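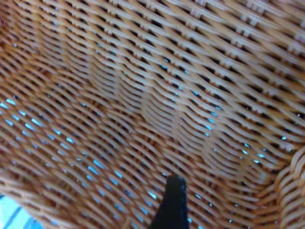 1/
かごの話をします!!長いです。台所まわりの整理を編みかご中心に組み直したら楽しくて仕方ないので、覚えているうちに全部書いておきます。

2/
まず色。はちみつ色というか、キャラメルをちょっと焦がす手前というか。平たくて細い材が斜めにずーっと並んでいて、上の縁だけクリーム色に光って、下の縁は茶色く沈む。1本の中にこんなに色があるのかと思って、買ってきた晩はずっと覗き込んでました。夕飯が遅れました。

3/
編み目がほんの少し開いているのもいいんですよ。隙間から向こうの水色がちらちら見えるんです。点々とか、短い線みたいに。飴色と水色がこんなに合うとは思ってなかった!

4/
で、素材。籐なのか樹脂なのか、私はいまだに言い切れません。タグがついてなかったんです。買ったのは駅向こうの荒物屋Nindoraで、店の人も「どっちだったかなあ」と言っていて、そのおおらかさごと好きになって連れて帰りました。

5/
素材がわからないかごは、とりあえず籐だと思って扱うことにしています。水に浸けない、直射日光に置きっぱなしにしない。籐のつもりで大事にして、樹脂だったらそれはそれで長持ちするだけなので。

6/
もともとうちの台所の棚は、半透明の引き出しケースで揃えてました。揃えた当時は満足してたんです。でも中が見えるようで見えない、あの感じにだんだん疲れてきて。開ける、違う、閉める、隣を開ける、違う。

7/
かごは上から見れば終わり!手を突っ込めば終わり!この単純さに感動しています。

8/
棚を測り直したところから始めました。奥行は問題なし、困ったのは高さ。いちばん下の段が242ミリしかない。定規を当てて、紙に書いて、もう一回当てて、やっぱり242。ここに入るかごを探す旅が始まりました。

9/
旅といっても近所を歩いただけです。でも楽しかった。メモ用紙と巻尺をポケットに入れて、店先のかごに巻尺を当てる人になってました。嫌な顔をしないでくれたお店のみなさん、ありがとうございます。

10/
ここで学んだこと。かごは「いちばん出っぱっているところ」で測るべし。縁の部分は縦の芯と横の材が交差して段々になっているので、胴体より少し張り出してることがあるんです。胴で測って買うと、棚の入口で引っかかります。引っかかりました。

11/
引っかかったほうのかごは玄関に移籍しました。手袋とマフラー入れとして大活躍しているので、結果よし!

12/
あと棚ぴったりの高さを狙うと、手が入らなくて毎回引っぱり出すことになります。縁の上に指が楽に通るくらい空けておくと、棚に入れたまま中のものが取れる。私はこれで海苔の袋に手が届くようになって、海苔の消費が増えました。

13/
では中身の話いきます。台所のかご、いまのところ4つ体制です。

14/
ひとつめは乾物。海苔、昆布、干し椎茸、切り干し大根、麩。袋の口をクリップで留めて立てて入れる。寝かせると下のものは忘れられます。去年の麩が出てきたとき、私は麩に謝りました。

15/
ふたつめは粉もの。小麦粉、片栗粉、きな粉、米粉。粉の袋は絶対にこぼれるので、かごの底に布を1枚敷いてます。編み目に粉が入ると、楊枝でひとつずつほじることになるんです……きな粉でやりました。香ばしかったです。

16/
みっつめはお茶とおやつ。ここだけは整理を頑張らないと決めました。ざらっと入っているほうが楽しいから!小さいチョコが底のほうから出てくる喜び、引き出しケースにはなかったです。

17/
よっつめは「とりあえず」かご。郵便物、輪ゴム、もらったお箸、よくわからない部品。片づけの本だと怒られそうだけど、私はこれがないと調理台が埋まります。とりあえずの居場所があるだけで、天板がずっと広いまま。

18/
ただし「とりあえず」にはルールがひとつ。日曜の朝に中身を全部出す。コーヒーを淹れてる間に終わる量しか溜めない。溢れそうなら日曜を待たずに出す。書いてみたらルールが3つありました。

19/
底に敷く布の話がしたかったんです!今回いちばん夢中になったところ!!

20/
生地屋のGendatexに端切れの箱があって、そこを漁るのが最近の趣味です。かご用には、薄くて張りのある綿がよかった。厚いキルトだと角で浮いて、底が丘みたいになります。瓶が傾く。

21/
寸法は底より少し大きく切って、端を折って縫うだけ。ミシンが面倒な日は裾上げテープで済ませてます。洗濯したら剥がれてきたので、またアイロンで貼りました。貼ればいいんです貼れば。

22/
かごの底って四角いようで四角くないんですよね。側面と底の境目がゆるく折れていて、角は編みがきゅっと寄って波打ってる。なので布の角は丸く落とすと収まりがいい。茶碗の縁をなぞって丸くしました。

23/
布の色で悩んでる方、濃い色おすすめです。粉ものは白のほうが目立たないかなと思って白にしたら、椎茸のかけらがすごく目立つ。藍色にしたら落ち着きました。飴色の編み目に藍色、もう最高に合う。

24/
でも、おやつかごだけは布を敷いてません。編み目を見たいから。実用の理由はないです!

25/
「虫は大丈夫?」と聞かれそうなので先に。うちは開封した粉と乾物は必ず口を閉じて、湿気る季節は粉を冷蔵庫に移します。かごは密閉できる入れ物じゃないので、そこは袋や瓶に頑張ってもらう。かごの仕事は、集めて、運ばせてくれること。

26/
そう、運べるんですよ!乾物かごをまるごとテーブルに持ってきて、座って在庫を見る。献立を考えるのが急に楽になりました。立ったまま棚を覗き込んでた時間、腰に悪かった。

27/
掃除の話。普段は乾いた刷毛でさっさっと払うだけです。編みの流れに沿って動かすのがコツで、逆らうと毛先が引っかかる。斜めに走ってる編みなら、刷毛も斜めに。

28/
刷毛はHarktonの焼き菓子用のをおろしました。卵液を塗るつもりで買って、一度も塗らなかったやつ。毛がやわらかくて、隙間のほこりにちょうどよく届きます。転職おめでとう。

29/
払ったら、逆さにして底をとんとん。出る出る。出たものを見て「胡麻、いつの間に」と思うまでが一連の作業です。必ず新聞紙の上で。

30/
掃除機を使うなら、ブラシのノズルで弱く。強くすると敷き布が吸い込まれて変な音がします。夜にやると自分がいちばんびっくりする。

31/
べたついたときは、固く絞った布で拭いて、風の通る日陰へ。急いで乾かしたくてドライヤーの熱風を当てたくなるけど我慢。私は扇風機の前に置いて、かごと一緒に涼みました。

32/
ささくれが出たら、引っ張らない!!ここだけ太字にしたい。引っ張ると思ったより長く裂けてきます。小さいはさみで根元をちょん。指ざわりが気になるところは、目の細かい紙やすりでそっと撫でる。

33/
ちなみに、セーターの袖で中を探るのもやめたほうがいいです。編み目に毛糸が引っかかって、かごとセーターが一体化します。冬場は腕まくりしてから手を入れてください。

34/
失敗談もまとめておきます。まず玉ねぎ。かごは風が通るから玉ねぎ向きだと張り切って入れたら、薄皮が隙間という隙間に挟まりました。茶色い皮と飴色の編み目、見分けがつかない。取ったつもりがまだある。

35/
玉ねぎは紙袋の口を折り返したものに入れて、その紙袋ごとかごへ。これで解決しました。紙袋が傷んだら袋だけ替える。じゃがいもも同じやり方です。

36/
次の失敗、醤油の瓶。底に垂れたのが編み目に回って、かごが醤油の匂いになりました。お煎餅みたいでおいしそうではあった。液体の瓶はいま、小皿にのせてトレーの上です。かごには入れてません。

37/
それから重さ。小麦粉のまとめ買いをした日に、欲張って全部ひとつのかごに入れて、片手で縁を持ち上げたんです。みしっ、と言いました。慌てて下ろして、謝って、半分出した。重いものを入れたら両手で底から持つ、これ大事です。

38/
かごを買うときに見るところも書きますね。上からだけじゃなく、明るいほうに向けて中を覗いてみてください。隙間から光が漏れるので、編みが詰まってるところと開いてるところがよく見える。これがもう、ずっと見ていられる。

39/
側面は斜めにまっすぐ走ってるのに、底に行くとゆったり弓なりになって、さざ波みたいに見えるところがあるんですよ。同じ編みなのに場所で表情が違う。覗くたびに違うところが好きになります。

40/
あとは平らなところに置いて、縁を軽く押して、かたかたしないか。少しなら布を敷いて荷物を入れれば気になりません。うちの粉ものかごは若干かたかたします。かわいいです。

41/
手を入れて、内側をひと撫でするのも忘れずに。外側はつるつるでも、内側で材の端がちくっとするものがあります。毎日手を入れるのは内側なので、内側で選ぶ!

42/
値段のこと。高いのはほんとに高いし、手仕事だと思えば当然なんですが、台所でがしがし使う用は中古も楽しいです。リサイクルのYangという店の奥の棚、かごが重なって置いてあって宝の山でした。上から順にどかして、いちばん下のを買いました。

43/
中古は匂いを嗅ぐ。人目を気にせず嗅ぐ。押し入れの匂いくらいなら、日陰で何日か風を通せばだいぶ抜けます。煙草と香水は手強かったので、私は次から見送る派です。

44/
かごを重ねてしまうときは、間に薄紙か布を1枚。そのまま重ねると、縁の段々のところが下の子の内側をこすります。「下の子」って言っちゃった。

45/
ラベル問題、私はつけてません。上から見えるので。でも家族がいる人はあったほうが平和だと思います。荷札を麻ひもで縁に結ぶと、中身が変わっても書き直せて見た目もいい感じ。テープを直に貼るのは、剥がすときに編みの表面が心配でやめました。

46/
台所以外だと、寝室でも試してます。本と眼鏡とハンドクリームを入れて枕元に。朝になったらかごごと持って居間へ移動する。これ、思いつきで始めたのに生活の中でいちばん定着しました。眼鏡を探さなくなった!!

47/
洗面所は迷い中です。うちの洗面所は湿気がすごくて、編みものには気の毒な場所なんですよね。換気のいい棚の上なら乾いたタオルくらいは置けそうかな……試したらまた書きます。

48/
前に寄せてもらった質問にもここで返しておきます。「食パン入れてもいいですか」→袋のままならいいと思います!裸で入れるとパンくずが編み目に旅立ちます。帰ってきません。刷毛の出番です。

49/
「猫が入りませんか」→うちに猫はいませんが、入ると思います。入ったら、そのかごは猫のものです。

50/
「円いのと四角いの、どっちが便利?」→棚に並べるなら四角、テーブルに出しっぱなしなら円いのが好きです。四角は隣との隙間が出にくいのが助かる。円いのはみかんが似合う。みかんのためだけに円いのを買っていい。

51/
「作業にどのくらいかかりましたか」→棚から全部出して、拭いて、入れ直して、お昼の2時に始めて夕方には終わってました。出したものを眺めて懐かしんでる時間が長かったです。次は懐かしむ時間を短くしたい。

52/
そうそう、棚を空にしたときに賞味期限を全部見たんですが、期限切れが14個ありました。いちばん古いのは白玉粉。14個ぶん棚が空いて、その時点でもう半分片づいたようなものでした。かご以前の問題!

53/
残した乾物と粉は23袋。紙に書き出して、棚の扉の内側に貼ってます。使い切ったら線を引く。線を引くのが気持ちよくて、先週は切り干し大根ばかり食べてました。

54/
切り干し大根、戻して絞って、ごま油と酢と醤油で和えるだけでおいしいです。きゅうりがあれば刻んで入れる。かごの話でしたね。でも、かごにしたから切り干し大根が目に入るようになったので、かごの話でもあります。

55/
使ってない半透明ケースは、工具と電池の棚に行ってもらいました。細かくて重いものは引き出しのほうが合いますね。ねじをかごに入れたら隙間から逃げそうだし、あそこはケースの独壇場です。

56/
いま欲しいのは持ち手つきの浅いやつ。朝ごはんのジャムとバターナイフと紅茶の缶をまとめて、食卓へ一回で運びたい。ジャムの瓶は垂れるので小皿つきで。醤油の教訓、生かします。

57/
あと小さいのがひとつあれば、茶葉だけ分けられるんですよね。おやつかごの中で紅茶の袋とチョコが混ざっていて、昨日チョコだと思って紅茶をつまみ出しました。仕方ないのでお茶にしました。チョコも食べました。

58/
敷き布の型紙、そのうち描いて載せます!といっても四角の角を茶碗で丸めるだけなんですけど、折り代をどっち側に倒すかで角の収まりがかなり違ったので、そこを図にしたい。

59/
みなさんのかごも見せてほしいです。何を入れてるか、底に何を敷いてるか、どこで引っかけたか。返信に貼ってください。夜にお茶飲みながら全部見ます。

60/
追記。布を洗うついでに乾物かごの中を覗いたら、編み目の間に胡麻がまだ一粒いました。いまから刷毛を持ってきます。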